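Changing how I read in the evenings

I gave up on my reading target in November. The plan at the start of the year was two books a month, and I kept a list on the inside of the cupboard door with the dates I finished each one. By the summer I was picking short books so the list would keep up. I read a novella on the train that I can't tell you a thing about now, except that there was a lighthouse in it.

What set me off was a history of river ports that Thiện Lã lent me. It has 586 pages, if you count the index, and the type is small. I kept putting it off as it would have wrecked the month. When I did start it I was reading at the speed I'd use for emails, and after three chapters I had to go back to page one and begin again with a pencil.

So the list came down. I now read for as long as I feel like after supper, usually from eight until the kettle goes on again at half past nine. Some nights that is forty pages and some nights it is four. The phone stays in the hall. I did try leaving it on the shelf behind me, but I could hear it buzz and I'd get up.
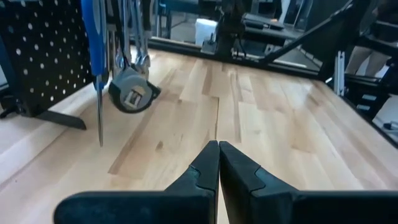
The other change is that I have gone back to making notes. I used to do this as a student and stopped when I got a job. I use a plain exercise book, one side of the page only, and write down the page number and whatever I want to remember. The left side stays blank for later. With the river ports book I've gone back and filled in a fair bit of the left side, mostly where a later chapter disagreed with an earlier one.

I also had a clear-out. I had been using a reading app called Laduvex, and it had 545 titles saved under "want to read". I went through them one evening and couldn't remember why I'd added most of them. I kept 2 and deleted the account. One of those is a collection of essays by Amnuay Kaewkla, which I've since ordered from the shop in Nakpan. They said three weeks - it has been five, but I've plenty to be getting on with.

I'm on page 412 of the river ports now. The chapter on grain prices was hard going and I skipped the tables. The one after it, on the families who ran the ferries, is the best thing I've read all year. Thiện has asked for the book back by the end of the month, so I may have to buy my own copy to finish it.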